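Folding tables & place settings – walk-round checklist, Sodstead dining room

Done Thursday before lunch, B. Montoya. Comments under each where there's something to say. OK = fine, LOOK = needs someone, NO = don't use.

1. Legs opened fully, feet flat – OK
Pushed down on each corner, no rock. The tiles are level enough in the middle of the room, less so by the door, so keep tables away from there please.

2. Leg catches – LOOK
One is stiff on the second table. Clicks in eventually but you have to lean on it. Fingers!! Two people to fold that one until it's been oiled.

3. Edge trim – OK
Ran a cloth all the way round, nothing snagged. If it starts lifting tell me, don't glue it yourself.

4. Table tops – OK
Wipe down, then dry. Crumbs are hard to see against the pink marbling so get your head down low and look across it.

5. Floor round the legs – OK
Shiny tiles, slippy when wet. Mop after the tables are folded, never with them up. The feet are black and small and people catch a toe on them.

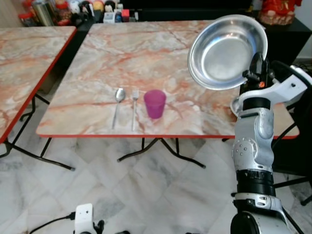

2 min read

6. Cutlery – OK
Spoon on the left, fork next to it, handles to the front. Keep them in from the edge, a sleeve will have them on the floor otherwise. Any bent tines, out.

7. Cups – OK
See-through pink ones, to the right of the fork. Check the rim with a thumb. Cracked = bin, not back of the cupbord. Binned 2 this time.

8. Bowls – OK
Steel, so no chips to worry about, but they get hot with soup in. Feel the rolled rim for dents. 13 counted back in.

9. Long black cabinet – LOOK
Too much on top. Jars, boxes, the little figures, that tall tin. Heavy things want to come down to the bottom shelf. Have asked twice.

10. Chairs – LOOK
Five checked, rest still to do, ran out of time. Legs must be tucked in so theres a clear way past.

Next check: same list, start at 10. Gholamreza has the spare sheets.

Comments

Gholamreza Kermani
Oiled the catch. Better but still not great – I'd leave it at two people.

Tunell
is the cabinet one aimed at me

Birdie Montoya
Yes

Nelulen
Can we have the cups on the left for the left handers? Mine always goes over.

Contact the Sodstead office | © Sodstead | Back to top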